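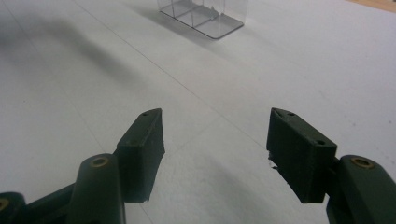

Fig. 2 – Flat white tabletop.

Unit 2: Work surfaces

Drustumness course code 3295. Read before the May practical.

A pale surface reflects more light than a dark one and makes crumbs, dust and dropped screws easier to find. Glare is the usual cost – move the lamp to the side before changing the top.

Cleaning: damp cloth, neutral cleaner, then a dry cloth. Work from the far edge to the near edge. Avoid scouring pads, as fine scratches hold grey dirt and dull the colour.

Further reading: Alaoui, course reader, p. 325.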